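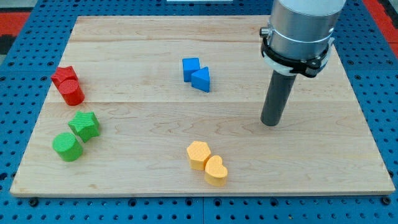
Flesik is hiring one bench technician to look after the tabletop pushing cell at our Rullia site. One arm, one table, one job opening. The cell has had a number of enthusiastic owners and not much steady care, and we would like to change the order of those two things. You would be responsible for the arm from the mounting down to the end of the dark gray rod that does the pushing, for the perforated blue table under it, and for the wooden board and the colored blocks that go on top. If the arm starts a run from the wrong spot, or the rod scrapes the wood when it should pass over it, that will be your problem, and you will have the authority to stop work until it is fixed.

Please read the rest before you apply. We have seen a lot of ads in this field that promise a front-row seat to the future. What we have is a maintenance job with some software attached. We think it's a good one, but it is a maintenance job.

What the work is

Most mornings start with the same check. You bring the arm to its home position, bring the rod down over bare wood and measure the gap at 3 points on the board. If the gap differs from point to point, the board has shifted or the rod has, and you find out which before anybody runs anything. The people who write the control code will tell you it can be corrected in software. Sometimes it can. We would still like to know what moved.

After that it depends on the week:

- checking the rod for wear at the rounded end and replacing it when it is due
- going over the strap, collar and connector at the end of the arm, and tightening or re-seating what needs it
- checking the bolts along the table, and writing down any that have backed out
- keeping the block sets complete (cubes, stars, cylinders, hearts and so on, in four colors) and pulling any with damaged edges
- re-running the camera calibration after any change to the table, however small somebody says the change was
- keeping the log

The log deserves its own paragraph. The last one was kept in 2 places, and they disagreed. We want a single log, with the time of day on each entry, written so that a stranger could follow it. If you replaced a part and the numbers got better, write both things down and be careful about the word "fixed."

About the new mount

In April we take delivery of a replacement tool mount from Magalhães. The sales sheet says it never needs realigning. We have read sales sheets before. Your first real project will be fitting it, running it next to our own measurements for 30 working days, and telling us in plain language if it holds position as well as claimed. A "no" is a perfectly acceptable answer and will not be held against you by anyone here, including the people who chose it.

What we are looking for

You need 3 years of hands-on work with machines of some kind. Robots are fine. So are packaging lines, printing presses, lathes or sewing machines, provided you were the one holding the wrench. You should be able to read a wiring diagram and use a dial indicator. You should also be comfortable telling an engineer with more schooling than you that the test was run on a crooked board.

A degree is not required. Neither are certificates from short online courses, and a long list of them won't move you up the pile. Some basic scripting helps – you will be starting and stopping programs all day – but we can teach that part.

What we offer

Full-time hours, day shift, paid overtime when we ask for it. Health coverage from the first day. Your own bench, your own tool budget, and a door that shuts. There is no ping-pong table and no stock plan, and we won't describe the team as a family.

The site is in the Mutwood building, ground floor, step-free from the parking lot. Most of the job is done standing, with some reaching over the table. If that needs adapting, tell us and we'll work it out with you before the trial shift.

How to apply

Send a resume and one page about a machine you kept running. Tell us what kept going wrong with it, what you first thought the cause was, and whether you were right. We are more interested in that page than in the resume. Please don't send a video.

Short-listed applicants are invited for a paid trial shift on the cell. Bring safety shoes – we supply the rest.

Home | About | Open positions | Sites | Contact
Search jobs Enter keyword Go
Contact Flesik Hiring, Mutwood Building, Rullia | © Flesik. All rights reserved. | Back to top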